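22/06/2020
By Giorgia Barbieri and Omid Zarei
32 shares | 3 comments

3. Good practice for trials on household counters

3.1 Setting up the counter

The Evness rules were written for bare test benches, and they say little about ordinary household goods. We ask that the counter stay furnished, with food containers and small appliances left where a household might keep them. The operator photographs the counter before each block of trials and files the photo with the log.
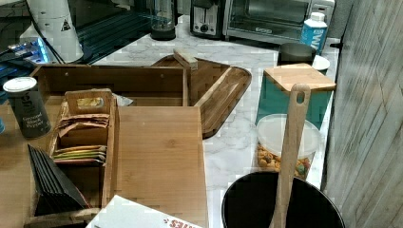

Figure 1. Kitchen counter with bamboo organizers, canisters and small appliances.

Items may be moved between blocks but never during one. If an item falls, the trial is stopped and marked as stopped – it is not repeated under the same number. Our log for the Lorumico trials holds 1,838 entries, and the stopped ones are kept in it.

3.2 Approach and contact

The last part of the approach should be slow. We set a pause of 300 milliseconds before the fingers close, so that the operator has a fixed point at which to call a stop.
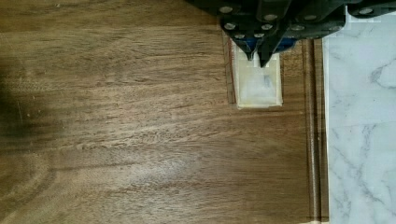 The pause applies to small parts as well as large ones. Barbieri and Cocco argued for dropping it on light objects, but we saw no gain that would justify two sets of rules. Wrist views are saved at full rate for the whole approach.

3.3 Working near people

One operator holds the stop button and has no other task. A second person may enter the work area only when the arm is parked. 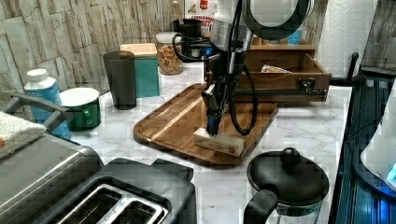
Who may restart the arm after a stop?
The operator who pressed the button, once the cause has been written in the log.

Shift changes are made with the arm parked. The new operator tests the button before the first trial, and a shift lasts no more than eight blocks.

3.4 Small parts

Position limits are checked from the wrist view and again from a fixed camera. A grasp counts only if both records are complete. 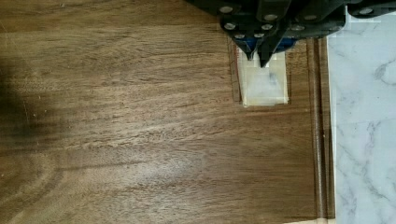
Figure 2. Wrist view of the gripper fingers at a translucent block on the wooden surface.

Missing records are listed in a separate table. We do not fill them in from memory.

Comments

Remo Lo Presti: Does the pause in 3.2 also apply on release? We use the Takden checklist and it skips that step.

Omid Zarei: Same pause on release. We will add a line to 3.2.

Rosario Cocco: I still think light objects could go without it.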